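Search this site Enter keywords

3.2 Soft items

The second group of items was chosen for how easily they change shape under light pressure. Hard goods such as cups and boxes were covered in Section 3.1. For the soft group we wanted pieces that a person could pick up with two fingers and that would give a little at the sides, as bread dough or a peeled egg does. Onuoha and Te Moana put together the list in April, starting from the Brisia household set and dropping anything that tore or left crumbs. Each remaining piece was handled 4 times by each participant, for a total of 256 trials.

Size mattered less than we had expected. Participants rated each piece for softness before and after lifting it, and the two ratings were close for all of the rounded pieces. Pale, smooth items were the hardest to rate by eye, as they have few marks that move when the surface is pressed (Figure 2).

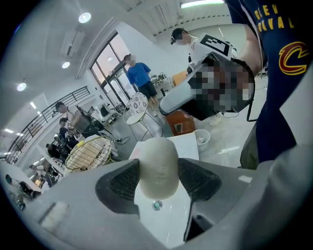
Figure 2. A white, rounded soft item held between two ribbed or textured finger pads. The surface bulges slightly beside the pads.

Ratings were entered on the McAlister softness form. Where two ratings of the same piece differed by more than one step, the piece was rated again later that day and the second pair was kept. Te Moana checked the forms against the trial list and removed entries with no item number. The flat pieces, mainly cloths and sponges, gave a wider spread of ratings and are treated separately in Section 3.3.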